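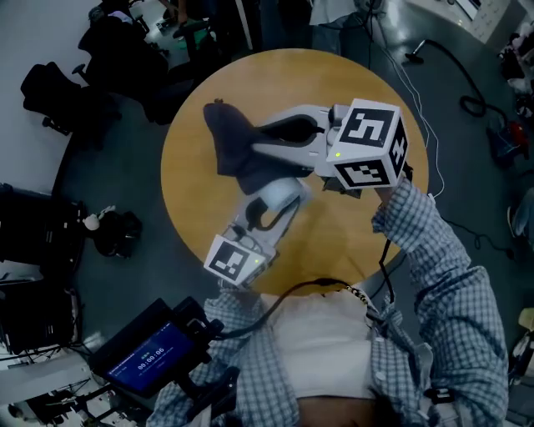 Dark navy cloth, pinched and lifted over the round table.

Section 2. Folding your Tillum cloth

Hi, Vija Zariņš here again. I write these guides for Ukuvano, and folding is the part I get the most mail about, so I've given it its own section. If you skipped the washing section, go back and read it first, please! The cloth needs to be completely dry before you do any of this.

What you need

A clear table and the cloth. I like a round table because I can get at the cloth from any side, but a square one is fine. Wipe the top down first. Navy shows every crumb and every bit of lint (ask me how I know).

Steps

1. Pinch the cloth near the middle of one side and lift it until the folds hang down. Don't worry about how it looks yet.

2. Give it a gentle shake and let it down on the table. If a corner sticks up or tucks itself under, pull it out flat with your fingertips.

3. Smooth from the center toward the edges with the side of your hand. Go easy - the Tillum weave stretches if you lean on it, and then your corners won't meet.

4. Bring the near edge up to the far edge. Line up the corners first, then the hem between them.

5. Fold in half again from left to right. Press along the crease for a slow count of 6.

6. Turn the folded edge toward you and put the cloth away with that edge facing out. On a shelf you can then pull one cloth without dragging the whole pile down.

Note: The small Tillum is 40 inches across and only needs the two folds. With the large one, add a third fold after step 5, in whichever direction fits your drawer.

Note: If the creases won't stay, leave the folded cloth under a heavy book for 30 minutes. I use my old Pramanik catalog, which is finally good for something.

Caution: Don't iron over the hem tape. It melts, and it will mark your iron too.

Caution: Keep the cloth off the floor while you're working. If a side starts sliding over the edge of the table, stop and pull the whole thing back to the middle before you go on.

If you have the Drirkness liner as well, fold it separately and lay it on top. Folded together they slip apart, and you'll be starting over at step 1. Storing both for the season is in Section 3.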